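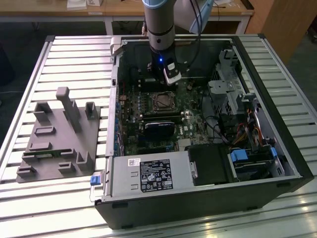
Gripper over an open desktop tower, with the fixture plate on the bench to the left.

Skidden Planner 9: task planning for PC disassembly and refit

Print this page | E-mail this page

Skidden Planner turns a parts list and a set of taught poses into a checked motion sequence for a single arm. It is written for work inside open cases, where cables and drive cages leave little room for the wrist.

Planning
The case is held as a collision model with keep-out zones around loose wiring. Vertical approaches are tried first. If no clear path is found within the time limit, the planner stops and reports the two bodies in conflict. It does not relax clearances on its own.

Perception
Board pose is fitted from fixed features such as the CPU socket frame and memory slots. Cables are treated as unknown volume and rescanned before each descent. Fixture plates are registered once per shift, or after any knock to the bench.

Control
Set points are streamed at 130 Hz. Force limits are set per skill. The library holds 53 skills, including lever release, module pull and latch press. Each can be stepped by hand from the Boutros console.

Supplied with
Planner licence (one cell), Boutros console, calibration target file, 119-page manual.

Not included: arm, gripper, fixture plates. Drawings for printed plates are available on request from Nolwood, Tundbridge.

Known limits
Polished drive cages can return false depth. Mask them in the case model. Ribbon cables are not supported; a beta is planned for September.

Technical contact: Declan Marsden

Filed under: Software > Motion planning > Electronics handling

Page revised 7 Jul 2020
© Nolwood | Contact | Back to top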